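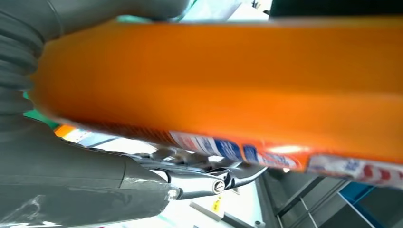
I think most teams working on picking software spend too much time on the grasp and too little on the two seconds after it. I've been on both sides of this, first on the perception team at Altitz and now writing motion code for Juto, and I have made the mistake in both jobs.

A wrist camera gives you a good view right up to the moment the fingers close. Then the arm starts to move, and what you get is a big patch of orange with a smear of print along one edge. The box fills most of the view. The lettering can't be read. If the rest of your software expects to keep checking the label, or the pose, or anything else that needs a sharp edge, it has nothing to work with until the arm slows down.

The usual answer is a faster shutter and more light. That helps, and I'd take it. It doesn't fix the fact that a long box held close to the lens hides whatever is behind it, including the next box. Blur and blocking are normal conditions during a carry, and the software should be written that way.

In most of the code I've read, it isn't. The planner asks perception for the box pose, perception returns its last good answer, and there is no field that says how old that answer is. Hongjun Ding and I went through the logs from our January test, 2000 picks in all. There were 116 drops or bad placements. In 43 of them the box had turned in the fingers and the planner was still using the pose from before the lift. The estimate had been correct when it was made. It was just stale.

Our fix was dull. Every pose now carries a time stamp and an uncertainty that grows while the arm is moving. The planner has to read both before it commits to a place. If the uncertainty is too large, the arm stops at a fixed point for 8 frames, takes a clean look, and goes on. Wanting Zheng wrote most of it as a small module called Dinix, and the hardest part was getting the older code to stop ignoring the new fields.

The argument against this is cycle time. A pause costs something on every pick that needs one, and the people who pay for the cell look at picks per hour before they look at anything else. I understand that. But a dropped box costs far more than a pause, and a box placed crooked costs more again when the next one lands on top of it.

Some people would rather train a model to handle blurred views. Xie, our other project, is trying that now — I'm glad someone is. I would still want the time stamp. A learned model can be wrong about a smear of color, and the planner needs a way to hear that it might be.

So before you buy a better camera, open the message your planner reads and check whether it says when the picture was taken. Ours didn't for a long time.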